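I spent most of March on towels, if you can believe it! It started with the linen shelf at Bendgate, which had turned into one big heap (65 towels, every one of them folded a different way), and Reshma Engelbrecht finally told me to pick a fold and stick with it. So I did. Lengthwise first, then over, then over again, smoothing with the flat of my hand between turns so you don't trap a lump in the middle. Thick ones need a gentler press or they spring right back open on you.

My trouble is still the edges. I get a nice rectangle and then a bit of the underside peeks out at one corner, and I have to decide whether I care. Mostly I don't! The tan ones are the most forgiving, I think, and they sit well on a green table while you work.

Next month it's pillowcases, and Thabiso wants fitted sheets after that, heaven help us. If you have a fold you swear by, write and tell me.

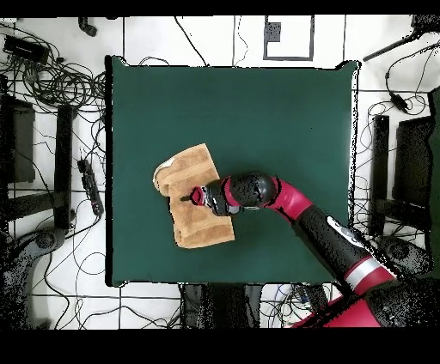

Tiruwork Belay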